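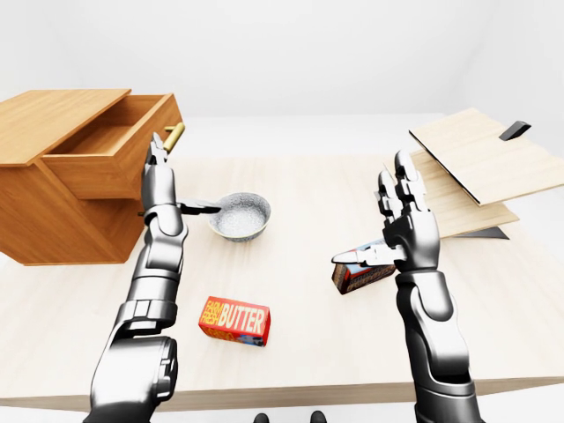

Nilladar Handvergleich, Teil Simulation

Inhalt: 2.801 Episoden aus einer gerenderten Tischumgebung, zweiarmiger Roboter mit Mehrfingerhänden. Verglichen werden zwei Handregler, Ristemmont (Gelenkpositionen) und Cinari (Impedanz). Arme, Handmodell und Kameraposition sind in beiden Gruppen identisch.

Objekte
Schrank mit Schublade und zylindrischem Griff, Schale mit körnigem Inhalt und Besteckteil, Butterkarton, brauner Karton, Holzbehälter mit Klappdeckel. Die Startlage der losen Objekte wird pro Episode neu gezogen.

Format
Eine Datei pro Episode: Gelenkwinkel, Sollwerte, Kontaktkräfte, Bildfolge. Steuertakt 100 Hz. Die Kraftwerte sind ungefiltert. Episoden mit weniger als 200 Steuerschritten wurden entfernt.

Bekannte Einschränkungen
Das Granulat ist vereinfacht modelliert, Schüttwinkel nicht verwenden. Bei Cinari fehlen in 70 Episoden die Daumenkräfte; Feld thumb_force steht dort auf NaN. Eine Übertragung auf reale Hände wurde nicht geprüft.

Die Aufteilung in Training und Test liegt in splits/ und gilt ab der August-Version. Ältere Aufteilungen aus Ridgeway sind nicht kompatibel.

Kontakt: Lauri Manninen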